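I have been putting off writing about the border talks between Brodell and Jarnside, mostly since my sister told me I'd bore everyone to tears, but they started up again in August and I can't help myself. I lived in Jarnside for six years, teaching English to anyone who'd sit still, and I still read the papers from there over breakfast (my husband has stopped asking what's new).

So, where things stand. The regional council picked Anselmo Seixas to lead the mediation, with Wendy Treloar as his deputy, and the two of them have been going back and forth between the capitals ever since. The sticking point is the crossing at Plerton. Brodell wants outside monitors there and Jarnside says monitors are fine as long as they don't carry weapons, and they've gone four rounds on that one sentence!
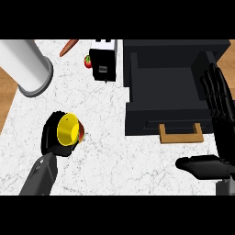
Seixas gave a long radio interview last month, and I thought he came across as patient and a bit tired, poor man. He said both sides agree on the market days and the fishing permits, and that it's the monitors, always the monitors. I listened to the whole thing in my kitchen and ended up doodling a map of the valley for my niece, with the river winding through it like the fine grey veins in that white marble counter, and Plerton stuck right where two of them meet. She got it straight away. Whoever controls that spot controls the road, the bridge and the best grazing for miles.

My old neighbor Anderson Sampaio still lives a short walk from the crossing and writes to me when he remembers. He says the bus runs again in the mornings, and the bakery on the Brodell side is taking Jarnside coins, so people are getting on with it while the delegations argue over commas. The next round is supposed to be in Mendonça, and I'll be up early with the radio on.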